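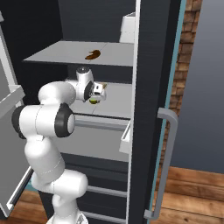 Render: Skorard

Ticket 812 – Delegation guests missing from opening ceremony seating export
Product: Valter Accreditation
Site: Brurkwood Games, athletes' village and main stadium
Reported by: Rajitha Talukder, delegation services
Priority: High
Status: Resolved

Problem
The nightly export from Valter to the Matubbar seating server drops guests whose attendance is marked "Unconfirmed." They show up in Valter under the right delegation, but they are not in the file that Matubbar receives. Protocol needs seats held for these people until their delegation says yes or no. Expected rows for the test delegations: 500. Rows received: 283.

Steps to reproduce
Open any delegation with at least one guest set to Unconfirmed. Run Export > Ceremony Seating. Open the output file and search for the guest's ID.

Log extract
seatexport: start
seatexport: read 500 records
seatexport: filter status=CONFIRMED
seatexport: wrote 283 records
seatexport: exit 0

First reply, support
The export exits normally, so no alert is sent. Please attach the filter profile in use and state whether it was edited after the June test event.

Reply, R. Talukder
Profile attached. It was copied from the June profile and not edited. At the test event every guest was confirmed before the first export, so the fault would not have shown.

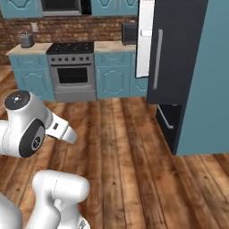 Housing records were checked next, as they use the same status field. The village export is not affected – it reads the bed assignment and ignores attendance. One unrelated error was found in it. Unit type K is for apartments with a full kitchen of the kind shown, with a stove, a built-in microwave between the upper cabinets and a kettle on the counter. Two delegations had K units coded as S, which is bedroom and bath only. Corrected by hand, no ticket opened.

Cause
The default profile contains status=CONFIRMED. The "Hold seats" checkbox in delegation settings should override it. The override is only applied when the export is started from the delegation page. The nightly job starts from the scheduler and skips it.

Workaround
Set the filter to status=CONFIRMED,UNCONFIRMED in the profile and save it under a new name. Point the scheduler at the new profile. Do not edit the default – it is replaced at each update.
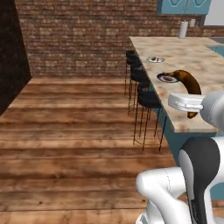 Last modified: March 12, 2020

Verification
Nightly job run with the new profile. Read 500, wrote 500. Matubbar import finished with no rejected rows. Unconfirmed guests appear with seat state H (held) and no name printed on the seating card.

Open item
Matubbar returns error 400 if a held guest is later changed to Declined and the seat is released in the same run. Release the seat in one run and change the status in the next. Logged separately with the Matubbar team.

Reply, R. Talukder
Confirmed on our side. Head of state guests are now held in the correct block. OK to close.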